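**Stoffservietten im Lokal, ja oder nein?**

**Fotenard:** Wir überlegen gerade, unser kleines Lokal auf Stoff umzustellen. Die Wäscherei will 746 Euro im Quartal, puh! Lohnt sich das?

**jodside16:** Klar, fühlt sich einfach besser an. Papier fliegt bei uns auf der Terrasse ständig weg.

**Toma:** Seh ich anders. Bei Nudelsuppe ist Stoff nach einem Gast durch, und die Flecken gehen nie mehr raus. Mir reicht eine Box auf dem Tisch, fertig.
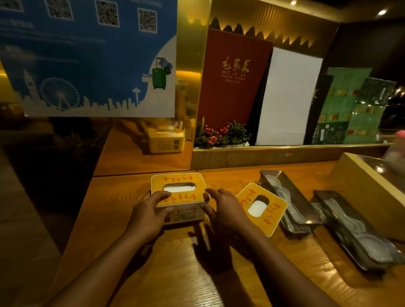 *Foto: Toma*

Gelb mit roter Schrift, da greift jeder zu :)

**jodside16:** Nee, bei mir nehmen die Leute dann gleich fünf Tücher auf einmal …

**Fotenard:** Hm, dann mittags Papier und abends Stoff?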